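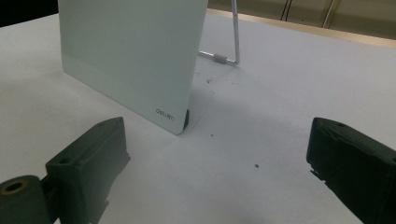
How to Test Your Creek for Road Salt (and Get Somebody to Look at the Results)

Posted 2/15/24 by Pongsak Ruangrit

Print this page | E-mail this page

If you live downstream from a parking lot, you can do this! I started on Kunov Creek last winter and now I'm out there after every thaw, grinning like a kid in rubber boots.

What you need: chloride test strips (the low-range kind), a few clean jars with lids, masking tape, a pencil and a phone for the time and location. Pencil matters, ink runs.

Step 1. Pick your spots. Choose 2 to begin with, one upstream of the storm drain and one downstream. Stay on public land or get permission, and stay off the ice.

Step 2. Rinse the jar in creek water three times, dumping it out downstream of you. Then fill it from the middle of the flow with the mouth pointing upstream. Don't stir up the bottom.

Step 3. Label it right then. Spot, date, time, air temperature, and whether it has snowed or melted in the last day or so.

Step 4. Stand the strip in the water and wait for the band across the top to go fully dark. Read the number where the white peak stops, then use the chart that came with YOUR bottle. Charts change from batch to batch (I learned this the hard way and had to throw out all of August).

Step 5. Write it down even if it's boring. My upstream spot read 33 parts per million on the same morning the one below the Zumham lot read 700. Without that boring number the big one wouldn't mean much!

Step 6. Send it in. Call your county or state water office, ask who handles stormwater, and e-mail that person your table plus a map. Ask for a reply in writing. Then keep sampling, it's good fresh air and you'll see more herons.

Related items
Chareonsuk Pond: Why Is It Foaming?
Reading a Stormwater Permit
Geltileo Road Culvert Update
Sand or Salt? What Works on a Driveway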